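Jikar Work Table, Light Wood Top

Item no. 2940
Sold by Starkari Office Supply

Overview

The Jikar is a plain rectangular table for shared desks, study rooms and small offices. It has a light beige wooden top with a clear satin finish, four straight steel legs and no drawers. People mostly buy it for rooms where several users take turns at one surface and nothing is left out overnight.

The top comes finished on both faces and all four edges. Pre-drilled holes on the underside take the legs and, if you order one, the cable tray.

What comes in the box

Table top, one piece
Legs, four
Leg plates with bolts
Hex key
Leveling feet, screwed into the legs at the factory
Assembly sheet

The cable tray (item no. 3678) and the Hosley felt desk pad are sold separately.

Assembly

Lay the top face down on a blanket or on the flattened carton. Bolt the plates on loosely, fit the legs, then tighten everything in a second pass. Two people should turn the table over. Stand it where it will stay and adjust the leveling feet by hand until it stops rocking. Check the bolts again after the first month of use.

The hex key fits all the bolts in the set. A power driver on a low setting works too, but finish by hand.

Surface and everyday use

The finish is smooth enough for a mouse without a pad. Optical mice track well on it. Pens and paper are fine directly on the wood, though a ballpoint pressed hard on a single sheet can leave a line you will see in low light. A desk pad takes care of that.

Wipe with a damp cloth and dry right after. Dish soap in water is enough for ink smudges and coffee rings that are caught early. Do not use scouring powder, acetone or furniture wax. Wax builds up on this finish and makes it sticky.

Hot mugs need a coaster. The warranty does not cover heat marks.

Matching items

The light top goes with the Duman screen panels in gray and with most black or white office chairs. Duman panels stand on their own feet and do not clamp to the table, so the edges stay clear. Leave a finger's width between panel and table if you want to run a cable down the back.

In use

White mouse, phone box and a pale blue case on the light wood top.

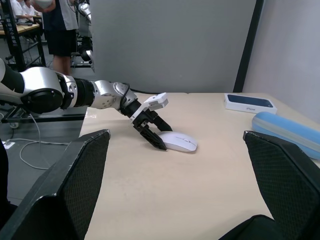

Unai Cifuentes: We have had two of these since April and the top still looks good. The mouse runs fine straight on the wood, but one of mine skipped a little until I wiped off the film left from packing. I'd tell people to clean the table once before using it. Also, the leveling feet were turned all the way in on both, so have someone lift a corner while you unscrew them.

Delivery and returns

Ships flat in one carton. Delivery takes 11 working days to most addresses and is to the ground floor only. Unused tables can be returned within 13 days of delivery in the original carton. Keep the corner blocks until you are sure you are keeping the table.

Spare feet and bolts can be ordered from the parts desk. Please give the item number and the color of the legs.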